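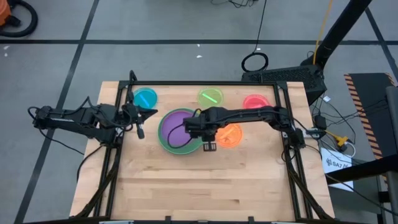 Viltamis Center for Learning Materials
Minutes of the Meeting on the Color Sorting Table

Location: Billitz Room
Chair: Kaiwen Pan
Present: The Chair, the Head of Activities, the Supplies Officer, the Head of Facilities, the Recording Secretary
Apologies: The Mimitz site representative, who sent written comments

1. Opening and agenda

The Chair opened the meeting at 2 p.m. The agenda was adopted with one change: the item on floor cleaning was moved ahead of the item on storage so that the Head of Facilities could leave early.

2. Minutes of the January meeting

The minutes were approved with two corrections. Under item 4, "tray" should read "dish" throughout. Under item 6, the request for felt pads came from Mimitz and was wrongly recorded as coming from the Supplies Officer.

3. The dish set

The Head of Activities presented the set now in use on the butcher-block table. It consists of five round dishes: teal, lime green, red-pink, orange, and the large purple plate with the wide green rim. The blue stick is kept in the teal dish and the neon green stick in the lime-green dish at the start of the activity.

The Supplies Officer asked whether the orange dish should be replaced with a solid one, given that it is translucent and the grain of the table may affect how the color is perceived. The Head of Activities replied that orange against light wood had been discussed when the set was chosen and that no one had raised it as a difficulty in the activity itself. It was agreed to keep the orange dish and to look at the matter again only if Mimitz reports a problem.

There was a longer discussion on the red-pink dish, which begins the activity with nothing in it. The written comments from Mimitz proposed adding a matching stick so that every small dish has its own. The Head of Activities was against the change at this stage. An unfilled dish gives participants a choice to make, and the instruction sheet already refers to it on the second page. The Chair observed that the sheet could be revised if necessary and should not decide the question. No vote was taken. The Head of Activities will prepare a short note setting out both arrangements.

The name of the red-pink dish was also considered. It appears as "red" on the instruction sheet, "pink" on the storage label, and "coral" in one letter from Mimitz. It was agreed that "red-pink" will be used in all documents from now on.

Action: Head of Activities to circulate the note on the red-pink dish. Supplies Officer to reprint the storage label.

4. Layout of the table

The meeting confirmed the present layout. The small dishes stand toward the back, the purple plate sits left of center, and the front half of the wood is left clear. The Supplies Officer asked that the layout be drawn on paper and kept in the Billitz Room, as the table has twice been set up with the teal and lime-green dishes exchanged. The Chair agreed and asked that the drawing show the teal dish at the back left, with the lime-green dish to its right.

Marking the positions directly on the wood was proposed and rejected. The Head of Facilities noted that adhesive dots had left a residue on the previous tabletop, which then had to be sanded.

Action: Recording Secretary to prepare the drawing.

5. Condition of the tabletop

The Head of Facilities reported on the care of the butcher block. Members had asked whether the darker streaks between the strips were a sign of staining. The Head of Facilities considers them part of the timber and recommends no treatment. The surface is to be wiped along the grain with a lightly dampened cloth and left for 15 minutes before any dishes are put back. Spray cleaners are not to be used.

6. Floor cleaning

The concrete floor will be swept before each session and mopped at the end of the week. Members were reminded that sticks dropped during an activity should be picked up at once and rinsed. The Head of Facilities left the meeting after this item.

7. Storage and replacements

The Supplies Officer reported that Jõgi can still supply the small dishes individually. The purple plate is no longer listed in the current catalog. The Chair asked that a written inquiry be sent before any substitute is considered, as a plate without the green rim would require new wording on the first page of the instruction sheet. Until a reply is received, the plate is to be stored flat on the lower shelf with nothing placed on top of it.

The request from Mimitz for felt pads beneath the dishes was declined. The Supplies Officer will explain the decision in writing and offer a cloth for the storage box instead.

Action: Supplies Officer to write to Jõgi and to Mimitz.

8. Other business

The Chair noted that two versions of the instruction sheet remain in the Billitz Room folder. The older version is to be removed.

The meeting closed at 3:10 p.m. The next meeting will be held at the Mimitz site, at a time to be confirmed by the Recording Secretary.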